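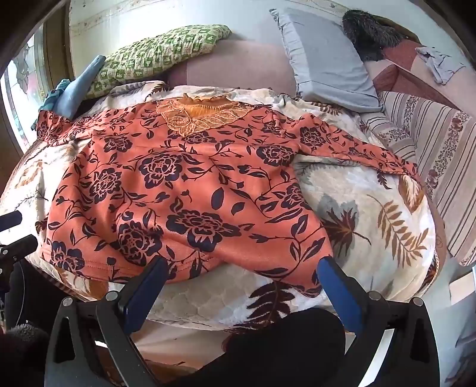
*Orange floral blouse on the bed, navy print, lace at the yoke*

**Astthorpe Residents' Board > Council & Services > Service standards: what happens when they miss the date?**

**ratih_rahman** wrote:

Does anyone know what the council's service charter is worth once the date has passed? I put in for a residential parking permit in January. The charter on the website says 15 working days. I'm well past that and all I've had is the automatic email with a reference number.

I rang and was told the timeframe is "a target". The charter itself says "we will". It doesn't say what happens if they don't.

Not after compensation. I want the permit, and I'd like to know whether there's a step between ringing the counter again and going to the Ombudsman.

**grundach_st** wrote:

Same with a tree removal application. 43 working days in the end. Approved without a single question asked, so I don't know what they were doing with it.

**H. Ramalho** wrote:

There is a step. Write to the complaints officer, not the permits team. Put "formal complaint" in the subject line or it gets logged as an enquiry, and enquiries don't have a clock on them. Quote your reference number and the date on the automatic email. Ask for three things in writing: the date the application was treated as complete, who has it now, and when it will be decided.

The first one matters most. The 15 days run from when the application is "complete", and they decide when that is. If they thought a document was missing they may never have started counting.

**ratih_rahman** wrote:

Nobody has told me anything's missing. I uploaded the rego papers, a rates notice and my licence.

**H. Ramalho** wrote:

Is the rates notice in your name?

**ratih_rahman** wrote:

No, it's the landlord's. The form said "rates notice or lease". I took that to mean proof that the address exists.

**H. Ramalho** wrote:

That could be it. Send the lease with the complaint. They still should have told you. The charter says they'll contact you within 2 working days if something's missing, top of the second page.

**Baptiste A** wrote:

I'll put the other side. I worked on the customer service counter at a different council for a few years. Charters get written by the communications area and handed to people who weren't asked if they could meet them. You'd have one permits officer on leave and the whole queue sat there. Turning the charter into something people can enforce doesn't hire a second officer.

If you fine the council for lateness the fine comes out of rates. If you fine the officer, no one will take the job.

**malathi.r** wrote:

Baptiste, I don't agree with that. Having a consequence is what makes managers ask for the second officer. At the moment a late permit costs the council nothing. It cost Ratih however many parking tickets.

It doesn't have to be a fine either. Refund the application fee automatically if the date is missed. The fee was for a service in a stated time.

**Baptiste A** wrote:

A refund I could live with. What I saw, though, was that once there was a number to hit, people rejected applications on day 14 for a missing initial so that the clock reset. The numbers looked very good that year. The public wasn't any better off.

**malathi.r** wrote:

Then you count a rejection that gets resubmitted as the same application. That can be written into the rules.

**grundach_st** wrote:

You two are both assuming the council would publish the numbers. Has anyone ever seen them? The annual report has a line that says "most applications were processed within charter timeframes". Most of what?

**Hidayah Ismail** wrote:

I asked for them. It was an informal request to the governance team, no fee. For residential parking permits they gave me 117 decided outside the timeframe for the last reporting year. They wouldn't give the total received without a formal application under the information access rules, so I can't tell you the percentage.

The reply also said the Plodico system doesn't record the date an application becomes complete, only when it was lodged and when it was decided. So I'm not sure how they'd know whether any permit met the charter.

**H. Ramalho** wrote:

That's useful. Could you post the reply with your details taken off? If there's no completeness date recorded, then the lodgement date is the only one there is, and Ratih should use it.

**Hidayah Ismail** wrote:

Will do tonight, it's a PDF and I need to black out my address.

**Baptiste A** wrote:

To be fair to them, 117 could be a small share. Yeoh ward alone must put in a lot of permits now that the station parking has gone.

**malathi.r** wrote:

Could be. They can release the total and show us.

**ratih_rahman** wrote:

Complaint sent with the lease attached. I used the lodgement date and asked the three questions. Automatic reply says they'll acknowledge it within 2 working days.

**grundach_st** wrote:

Is that a target or a "we will"?

**ratih_rahman** wrote:

"We aim to."

**ratih_rahman** wrote:

Update, 7 April 2018. A person rang me. The application was marked incomplete on the day I lodged it because of the rates notice, and the email telling me so was never sent. Permit has been approved off the lease. She said to write in separately about the parking fines, which go to a different team.

No answer on whether others got caught the same way. I've asked for that in writing.

**H. Ramalho** wrote:

Good result. For the fines, attach the permit approval and ask for the review before the due date on the first notice. Don't pay any of them while it's being looked at.

**Hidayah Ismail** wrote:

PDF is up in the documents section. I've put in the formal application for the totals as well and will start a new thread when they come back.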